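4.2 Where the written rules stop

Last updated 28th December
Search this site Go
15 shares 2 comments

Most of the guidance we reviewed was written for fixed arms behind fences. It says a good deal about guarding, stop buttons and signs on doors, and very little about a person holding a gripper in each hand in a furnished room. The Kragh checklist, which three of our partner groups use, runs to 362 items. We went through it line by line and found two that mention household clutter, both of them so loosely worded that any room would pass. We doubt that a longer list would be a better one.

The snack-packing task is a fair test of this. It is simple to describe: lift a packet, carry it over the cloth and set it in the open box. Under the Alow code of practice it counts as "low concern" because nothing in it is heavy, sharp or hot. Malathi Rai, who scored the task for us, gave it the same rating and then asked what the rating was supposed to tell anyone. A foil packet held by its lower end is a different problem from a soft pouch with something bread-like inside, and the code treats the two as one class of object (Figure 3). 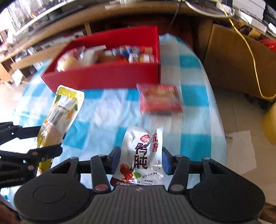 Figure 3. A foil packet held upright between the blue finger pads, with the red box further back on the checked cloth.

The code also asks that "the working area be clear of unrelated items". Taken literally, this would rule out nearly every home. Taken loosely, it rules out nothing, and loose is how it was taken at all the sites we visited in November. Omar Qudah suggests marking a boundary on the table and applying the rule only inside it. We tried this and found it workable, although it moves the argument to where the line should go. Cables are the obvious case. The code asks for them to be "managed", a word it doesn't define, and a cable hanging from a desk beside the working surface can be called managed or unmanaged depending on who is filling in the form.

We are no more convinced by the section on records. Wiris recommends a written note for each session, covering the layout, the objects and any departure from the plan. Good advice, but the notes we read were mostly copied from one session to the next – in one set of more than 2000, the same spelling mistake ran from start to finish. Cecilia Asamoah's view is that a short note written fresh is worth more than a full one pasted in. We agree, and would go further: a field that is never filled in differently should be taken off the form.
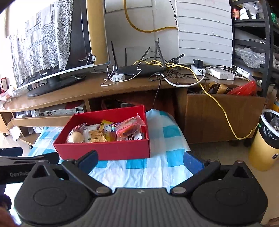 Should a room be tidied before work starts?
Only as far as the task and the safety of the person doing it require. Walkways should be kept free and loose cables kept away from the hands and feet, but ordinary household objects can stay where they are if the note for the session says so.

That is our reading of the Flondarov draft, and its authors may not share it. The draft leaves "ordinary" to local judgement, and Casimiro Olmedo has pointed out that local judgement is what the standard was meant to replace. We have no good reply to him yet. Section 4.3 compares the scores given by two raters who worked from the draft alone.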